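The Spare Key

Last updated: November
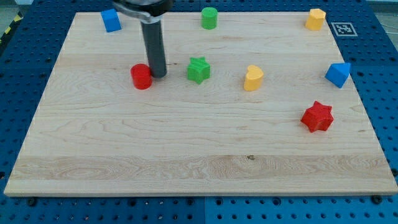 5 min read

I should say first that I never meant to keep the key. It was in my coat, the green one, and I'd moved out of Olteck Street in such a hurry (my brother's van, double parked, a man in a taxi leaning on his horn) that I didn't find it until I was two towns away and looking for a mint.

I meant to post it. I bought the envelope and everything. Then it was winter, and then I had the job at the bakery and was asleep by eight every night like a toddler, and the envelope went in a drawer with the takeaway menus, and you know how drawers are.

So that was seven years.

What made me look for it was Ayanda ringing. We'd shared the top flat, her and me and Tamás Kozma, who played the clarinet badly and cooked beautifully, so we'd put up with the one for the other. Ayanda Van Wyk doesn't ring people. She sends a card at Christmas with her name in it and no message. But there she was on the phone at ten past six in the morning, saying, "They're pulling it down, Olteck Street. The whole side. I thought you'd want to know."

"Why would I want to know?" I said. I had flour up to my elbows and the phone wedged under my chin.

"I don't know. You liked the window."

I did like the window! It was in the kitchen, over the sink, and it looked straight down into the yard behind El Idrissi, the café on the corner, where somebody had planted a fig tree in an old bath. It never grew a single fig while I lived there. I used to do the washing up just to have a look at it, and Tamás used to leave his pans because he knew I would.

Anyway, I finished my shift, went home, found the envelope, and got on the 323.

I don't know what I thought I was going to do. Hand it back, I suppose, though to whom? The landlord in our day was a Mr Chisholm, Ross Chisholm, who wore a suit to unblock a drain and called everybody "my friend" in a way that made you check your rent book. I couldn't picture him standing at the gate with his hand out.

The bus takes the long way now. It goes round by the reservoir and past the big Skitine building where the swimming baths were, and I sat upstairs at the front like a kid and got more and more nervous, which was ridiculous. It's a key. It isn't even a nice one.

Half the street had boards up. Number 17 was still standing, with the same brown door and the same dent in it from the time Tamás tried to get a piano in. (It wasn't his piano. That's another story and he tells it better.) There was wire fencing across the front, but one of the panels had come away from its foot, and I'm not a large woman.

I did knock. I want that known. I knocked, and waited, and felt daft, and then I put the key in and it turned as sweetly as anything.

The hall smelled the same, of damp and old toast. I went up holding the banister, and I stepped over the fourth stair without thinking about it, the one that used to shriek and wake up Mr Kamel on the first floor. Seven years, and my foot remembered it before I did.

The door to our flat was open. And in the kitchen, sitting on an upturned crate and looking out of my window, was Mr Kamel.

I screamed. He didn't. He looked round and said, "You've cut your hair."

"Mr Kamel, what are you doing here?"

"What are you doing here?"

Well, that was fair. I held up the key, and he put his hand in his cardigan pocket and held up one of his own, and we both stood there like a pair of very poor burglars. He'd been gone since the spring, he said. They'd found him a flat with a lift and a balcony, near his daughter, and he couldn't complain, and then he complained for quite some time. The neighbours were too quiet. The lift talked. He'd never once been able to hear somebody coming in late and know who it was by their feet.

"You always jumped the fourth stair," he said. "The boy never did. The tall girl took her shoes off."

"I thought you slept through that."

"I never slept," said Hicham Kamel, quite cheerfully. "I listened for the three of you and then I slept."

I had to look at the taps for a bit after that.

He budged up, and I sat on the other half of the crate, which wasn't really built for two. The glass was filthy. He rubbed a patch of it with his sleeve and pointed, and there was the yard, and the bath, and the fig tree, up past the wall now and leaning over into next door. The leaves had mostly come down. But there were little hard green figs all along the bare branches, dozens of them, the sort that come too late to be any use.

"Look at that," I said. "The cheek of it."

"Ayman says he'll dig it up before they start. He has a friend with a trailer." Ayman Ragab had been the boy who washed cups at the café when I lived there. He runs it these days, apparently, and has a beard. "You can go and tell him he'll kill it, if you like. I've told him twice."

So we went down. Mr Kamel took the stairs one at a time with his hand on my arm, and when we got to the fourth from the bottom he stopped, gave me a look, and trod on it with his whole weight.

It was every bit as loud as I remembered.

I locked the door behind us, out of habit, and put the key back in the green coat. Then we went round the corner to argue about the tree.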